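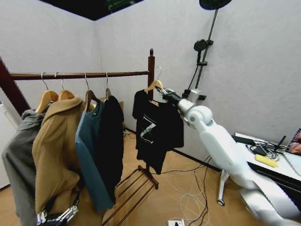 THE HANGER PROBLEM

A two-armed build in a shared workshop in Urkmont has spent most of a year on one domestic chore

Home Features Workshop Tools Back issues Subscribe

Most people who build a robot arm at home begin by stacking blocks. The block is rigid, it stays where it was put, and its centre of mass can be found with a ruler. The builders at the Korham workshop did the same for a month and then moved to clothes on hangers, where none of those comforts apply.

The task is simple to state. Take a hanger off a rail, garment and all, move it clear, and put it back with the hook seated over the wood. The rail is part of an old rack with a turned post, and the clothes on it differ a good deal in weight and length: a grey garment, a tan coat with a wide collar, a teal shirt with long sleeves, a black t-shirt with a large Z-shaped print. The t-shirt is the standard test piece. It is light, it swings, and its print gives the vision software something to lock on to when the outline of the cloth is of no use.

The grip took longest to settle. Early attempts closed on the shoulder of the hanger, which offers plenty of wood but lets the whole thing rotate as soon as it leaves the rail. The present method takes the hanger at the hook and neck. The garment then hangs more or less beneath the wrist, and the torque on the last joint stays low. The cost is accuracy. A hook is thin wire, and an approach that is 4 mm out will push the hanger along the rail.

Finger pads went through several versions. Hard plastic slipped on the metal. Soft rubber held it well but stuck on release, so the hook was dragged back off the rail as the fingers opened. The pads now in use are a medium rubber from Vurnier, cut by hand and fixed with double-sided tape. They wear quickly. A pair lasts one long evening of testing, and replacements are cut from the same sheet in batches of 10.

Control is conventional. Joint commands go out at a fixed rate from a desktop computer running Xiong, a small motion library maintained by the workshop itself. Grip force is inferred from motor current, which is crude but adequate once the gearbox has warmed up. Cold, the friction in the finger drive hides the contact signal, and the routine therefore opens and closes the hand 25 times before it does anything useful.

The second hand has been harder to justify. Lifting can be done with one. The other was added to steady neighbouring clothes, which overlap on a full rail and tend to travel with whatever is being removed. A heavy coat will stay put by itself. A shirt next to it may not. At present the two arms are driven by separate routines with a shared timer — an arrangement that its authors describe as temporary and have been describing that way since January.

Lifting is the easier half. On the return, the hook must arrive above the rail, square to it, and descend without catching a sleeve. Any swing left in the cloth is passed straight to the hook. The routine waits for the swing to die down, checks the hook angle, and lowers slowly. If the motor current rises too early, it backs off and tries again from a little further along.

The log holds 1,794 attempts, failures included. The failures are sorted by stage, and the largest group is still the final lowering. Dropped garments are comparatively rare, and most of those on record date from the hard plastic pads.

Anyone planning something similar should budget for cable. Arms, cameras and power supplies all need it, and in a small room it ends up across the floor whatever the original drawing said. The workshop's next job is a fixed run along the wall. After that comes trousers, folded over a bar, for which the present gripper has the wrong shape of finger and the present software has no plan at all.

We use cookies to remember your reading preferences. Accept Manage settings

Contact us | Copyright Urkmont Workshop Quarterly | Back to top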